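Fallo de Toprak

Se llama fallo de Toprak al error de agarre por el que un brazo robótico de bajo coste cierra la pinza antes de tiempo y da la tarea por cumplida. Lo describió Yaqin Xiao en el taller Nevesico, con caramelos.

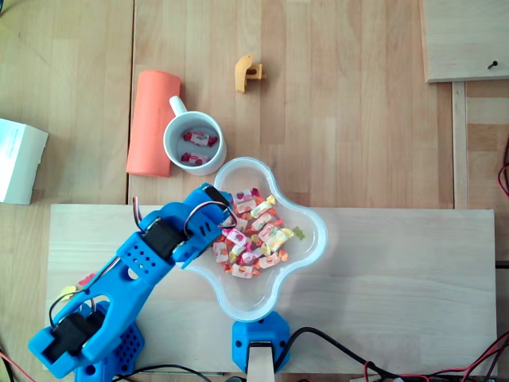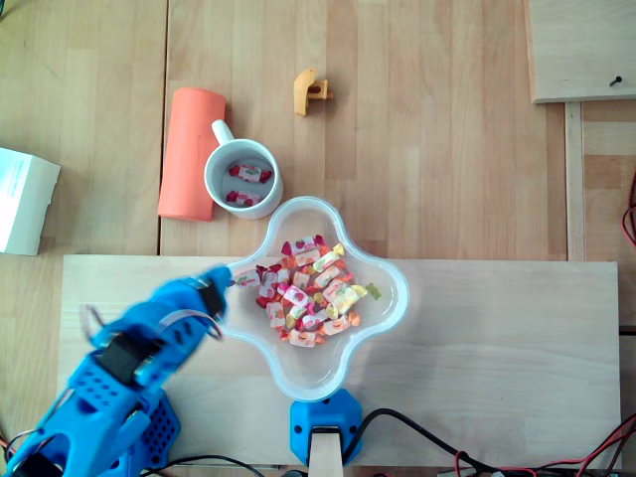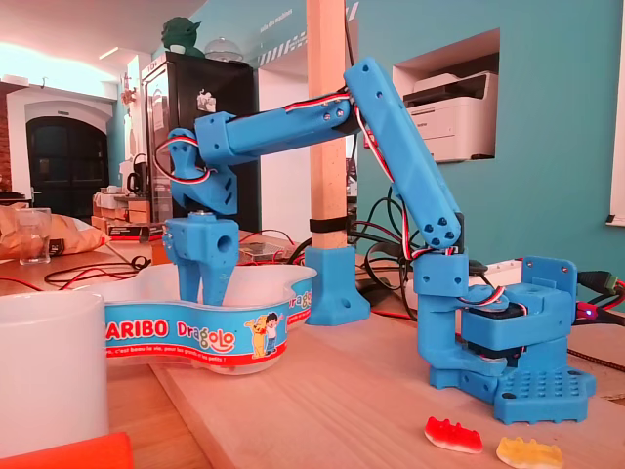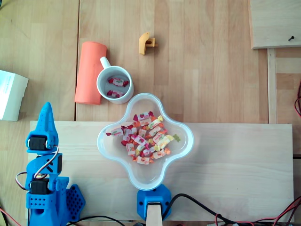
De 1.556 intentos registrados en junio, el programa Filtari declaró correctos 1.486. Shafiq Ranasinghe revisó los registros a mano y dejó la cifra en 1.089. La diferencia correspondía a traslados de aire, ejecutados con notable delicadeza.

La causa era un umbral de corriente mal ajustado en el servo de la pinza: el rozamiento del engranaje bastaba para simular una presa. La corrección ocupó 32 líneas de código. La versión anterior sigue disponible en Avmont, donde figura como estable.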